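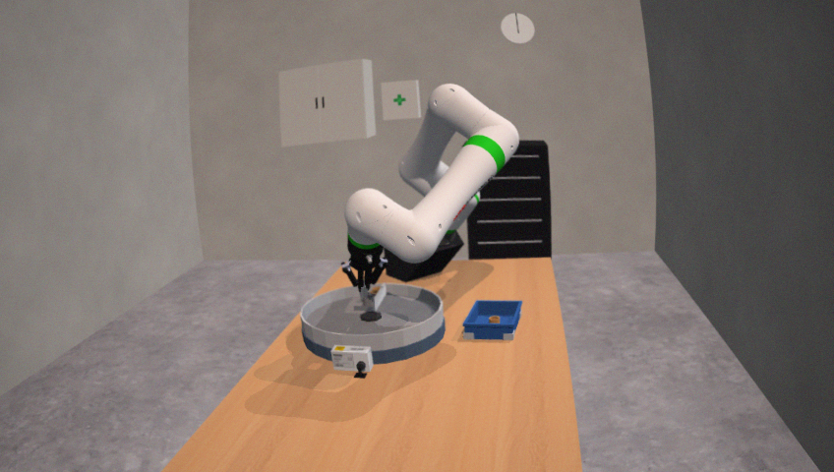 Upstairs tenant says the back stair light has been out again and can somebody please look at the door closer too, it slams. Noted, see items 4 and 7.

3 min read
Search this site Type and hit enter

Sisetti Building — walkthrough checklist, May
Shared workshops, ground floor and basement. Started 10 a.m.

1. Front exit. OK. Door opens full swing, push bar fine. Mat curls at one corner, tape it or toss it.

2. Exit signs. Two OK. Third one (by the loading door) dim on battery test. Order a battery, same kind as last time.

3. Extinguishers. Tags current in the hall and kitchen. Basement one is hung behind the Nosiditz shelving, had to move a ladder to reach it. NOT OK. Rehang on the stair side. This was on the last list too.

4. Back stair. Light out at the lower landing. Bulb is good, so probably the switch or the fixture. Handrail has a loose bracket, second from the bottom. Tread strips worn on the top three steps. Fix rail first.

5. Breaker panel. Clear space in front OK. Labels still half pencil. Circuit marked "Do" is the old Do Bakery oven line, dead, but should say so. Relabel.

6. Extension cords. One running under the rug in the Eltemari unit. Told them at the time, they pulled it up while I was there. Recheck next visit. No daisy chains this time, good.

7. Fire doors. Stair door closer leaking oil and slamming. Quote for a new one is $583 fitted, have not said yes. Basement door was wedged open with a paint can. Removed can. It will be back.

8. Smoke alarms. Tested all of them. Unit B chirps, new battery in, still chirps. Replace the whole unit, date on the back is past.

9. Storage. Cardboard stacked to nearly 50 inches next to the water heater. NOT OK. Needs to be gone before the gas guy comes. Solvent cabinet shut and latched, OK.

10. First aid box. No burn gel, no large bandages, scissors missing agian. Eye wash bottle expired.

11. Outside. Gutter dripping on the ramp — slick right where people turn in. Put the cone out for now. Ramp rail solid.

Not checked: roof hatch (no key), sump pump alarm (ran out of time).

Whoever does the recheck, bring the roof key and the short ladder, and do 3, 4 and 9 before anyhting else. Sign the sheet in the hall, not the old one in the kitchen.

2 comments · 10 shares
Leave a comment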